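# Chapter 5: What to Buy, When to Buy It, and What It Will Really Cost

If you have worked through the first part of this book in order, you will by now have a fair idea of what an arm can do at a kitchen worktop and what it still does rather badly. You will also, I hope, have started a list. Most readers have one by this stage, on the back of an envelope or at the bottom of a spreadsheet, and most of those lists begin with the arm itself, in capital letters, with a price beside it that somebody has already gone pale over.

I would like you to put that list to one side for the length of this chapter (don't throw it away, we shall want it again in Section 5.4) and start somewhere humbler, with the job. Plans that begin with the catalogue tend to spend their money at the top of the page and then go looking for the rest. When the first large order is due in October, and the delivery comes before anyone has thought about where the cables will run, you can lose a good part of the term to extension leads and borrowed brackets.

## Starting from the job

Take a task as ordinary as rinsing a plate. On paper it needs an arm, a gripper and a sink. Spend a quarter of an hour beside the sink with a notebook, though, and the list grows in all directions. How far is the bowl from the edge of the worktop? Is there a tall cupboard or a fridge close by that the elbow of the arm will meet on its way round? What will the fingers be gripping, and what does that surface feel like when there is water on it? Where do the cables go, and can a person still walk past with a tray?

Every one of those questions has a price attached, and some of the prices are very small. A roll of wrapping for the fingers costs next to nothing. Forgetting to order it can hold up a machine that cost more than a family car, and I have seen that happen more often than I care to admit.

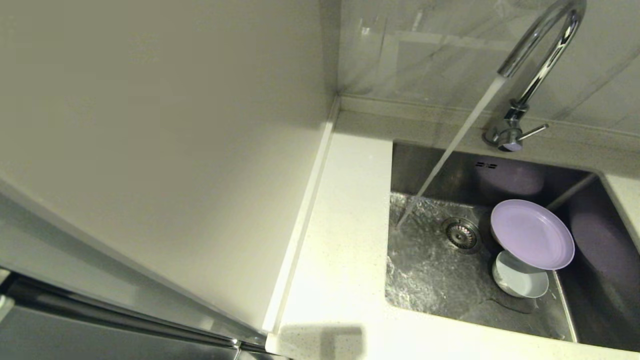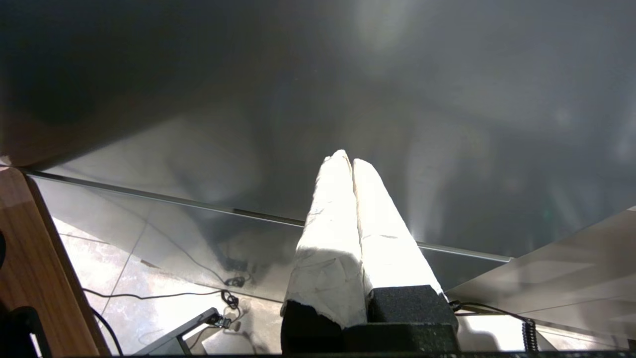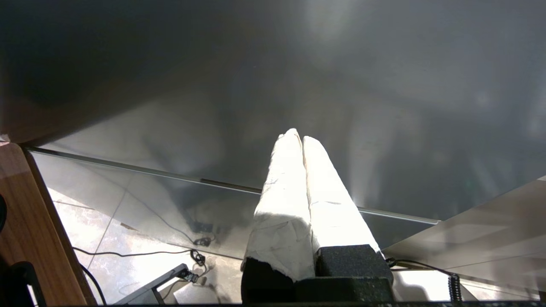
**Figure 5.1** First picture: running water, a steel sink, and a plate propped on a bowl. Second and third: gripper fingers in white wrapping above black foam blocks, with a coiled cable to the right.

Keep a finger in this page, if you would, as we shall come back to the figure several times. For the moment I only want you to go over it with a buyer's eye and ask of each thing, "Which line of my budget would that sit on?" The gripper is easy enough. The foam and the wrapping are harder, and in a first draft they are very often missing altogether. So are cables, and so is whatever stand or bracket holds a thing in its place.

## The four lines of a sensible budget

Throughout the chapter we shall sort our spending under four headings. You may find that your own finance office uses different words, and you should of course use theirs on the form, but the sorting itself is worth doing.

- **Fixed plant.** The arm, its base, the gripper body, the controller. You buy these once and write them down over several years.
- **Fittings.** Stands, brackets, clamps, cable and trunking. Cheap one at a time, and a surprise when you add them up.
- **Wearing parts.** Finger coverings, pads, seals and anything else that touches the work. You will buy these again and again.
- **Room costs.** Making the place itself ready, along with the hours during which it can't be used for anything else.

The third heading is the one I shall nag you about. It is dull, it never looks impressive in a proposal, and a panel hunting for savings will strike it out first. In the worked study that runs through this chapter, the Pandilow training kitchen allowed £200 a year for wearing parts and spent £300. The sum was hardly ruinous, but there was no line to take it from, and the ordering stopped for 3 weeks while a new one was agreed. Three weeks is a long time to have an arm standing still with bare fingers.

## Comparing offers

You will seldom have only one supplier to choose from, and it is a kindness to yourself to write your questions down before the first salesperson rings. Section 5.3 follows the Pandilow kitchen as it weighs up three written offers. Fukwood quoted the lowest price for the arm and left the fittings out. Hastamance put everything into a single figure, which looked high until the team had taken it apart line by line. Iordache offered to lease, with wearing parts included for the first year and charged for after that. All three were fair offers, fairly made, and you will be asked to argue for one of them with the full figures in front of you. My own students have never yet agreed on the answer, and I have stopped expecting them to.

## Before you read on

Get out a clean sheet of paper and choose a household task that you could go and watch today. Rinsing will do nicely, and so will folding, wiping or stacking. Watch it done once from beginning to end, without writing anything. Then watch it a second time and note every object that is touched, every surface that is leaned upon, and everything that has to be moved out of the way. Put each note under one of the four headings above. Where something seems to belong under two, write it under both and draw a little star next to it.

Leave the prices blank for now. Section 5.1 begins with the fixed plant and shows how to read a quotation, including the small print on delivery and installation, and you will need your starred items beside you by the time we reach the second table.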